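AA battery

The AA battery, also called double A, is a cylindrical dry battery of standard size. It is used in many small household devices, for example wall clocks, remote controls, flashlights, toys and wireless computer mice. The size is known under the code R6 for zinc-carbon cells and LR6 for alkaline cells. In some countries people also call it "penlight" or "mignon".

Dimensions and construction

An AA cell is 14.5 mm in diameter and 50.5 mm long, when the small button of the positive terminal is included. The negative terminal is the flat end. Most of the side is covered with a thin printed sleeve, which protects the metal can and carries the name of the maker, the type and the marks for plus and minus. The color of the sleeve is not regulated, so it says nothing certain about the chemistry inside.

Chemistry

The alkaline cell is the most common type in shops. Its nominal voltage is 1.5 volts, and the voltage goes down slowly during use. Zinc-carbon cells have the same nominal voltage but a smaller capacity, and they are sold mostly for clocks and other devices with low consumption. Lithium iron disulfide cells are lighter and work better in cold weather.

Rechargeable cells of nickel-metal hydride give 1.2 volts. Most devices accept this lower voltage, but some show the warning for a low battery too early. A special case is the 14500 lithium-ion cell – it has almost the same size as an AA, but its voltage is more than double, and it can damage a device that was made for ordinary cells.

Use in the household

Devices with two or more cells usually connect them in series, so the voltages are added. All cells in one device should be of the same type and the same age. When a full cell works together with a weak one, the weak one can be discharged too deeply and begin to leak. The white or bluish crust that is sometimes found on the contacts of an old device comes from such leakage.

Storage

Unused cells keep best at room temperature in a dry place. A refrigerator is not necessary for modern alkaline cells, and moisture from the cold can even cause corrosion. Loose cells should not lie in a drawer together with coins, keys or paper clips.

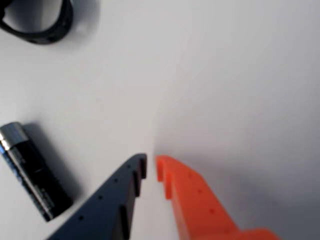
Small storage boxes with separate places for each cell are made by several firms. The Kerisano box, with 30 places, holds the cells upright with the positive end on top. The Szekeres tray is flat and is meant for kitchen drawers. Both leave enough space between the cells that the terminals do not touch.

Collection and recycling

Used cells should be brought to a collection point where one is available. In the town of Hurard the collecting is organized by the Vistudo project, which has put containers in libraries and grocery stores. In its first year the project received 3786 cells, of which 1163 were rechargeable. Before rechargeable lithium cells are handed in, their terminals should be covered with tape.

See also: AAA battery, Battery holder, Battery recycling, Nickel-metal hydride battery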